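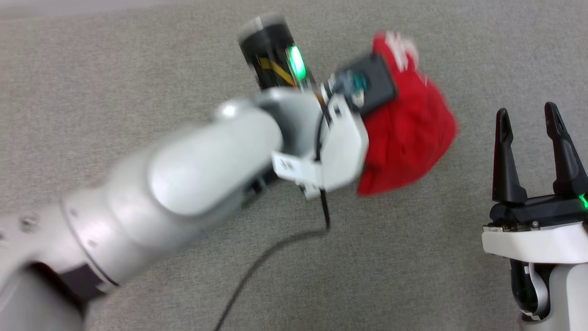

The red one always goes on top

An afternoon of folding and sorting with the woman behind the Angate clothes swap

She does all her sorting on the floor. There is a perfectly good table in the front room at Angate, but she gave up on it years ago, and when I arrive a little after two she is already down on the carpet with her shoes off and a mug of tea within reach.

"A table makes you tidy too early," she tells me, patting the space beside her until I sit down as well. "You start folding before you've really looked at anything. On the carpet you can spread it all out, and if something falls it hasn't got far to go, has it?"

The swap began as a few bags passed between neighbours on Ambrose Road, and it has now been going for 7 years. Last September they had nearly 200 bags brought to the door (she still goes a bit pale when she talks about it), and everything had to be shaken out, looked over and put in a pile before the doors opened.

I ask about the red things, as I had been told to. She laughs for quite a long time.

"Oh, red! Red gets its own pile, always. I once washed a red cloth with a whole load of white pillowcases, lovely old cotton ones, and we had the pinkest pillowcases in the county. They all went, mind you. A lady from the Devine estate took the lot and said they matched her bathroom."

So red is kept apart and washed cold, and when it is time to stack, it goes on top where she can see it. Anything with printing on it is turned inside out first. She is quite firm about that, and just as firm about not smoothing things while they are still in a heap. "Pick it up in the middle, let it hang, give it one good shake. Half your creases are gone and you haven't touched the iron."

There are four piles in all: keep, mend, wash again and rags. The rags are her favourite, which surprised me. Old T-shirts are cut into squares and handed out free at the door, and people come back for them who have never taken so much as a scarf.

Did she ever think of doing it some quicker way? She considers this while she rolls a pair of socks.

"I suppose I could. But I like handling it all. You get to know what people wear, and what they wear out. It's mostly elbows, if you're interested."

By then my tea had gone cold and I had been given a pile of my own, which I was told, very kindly, to start again.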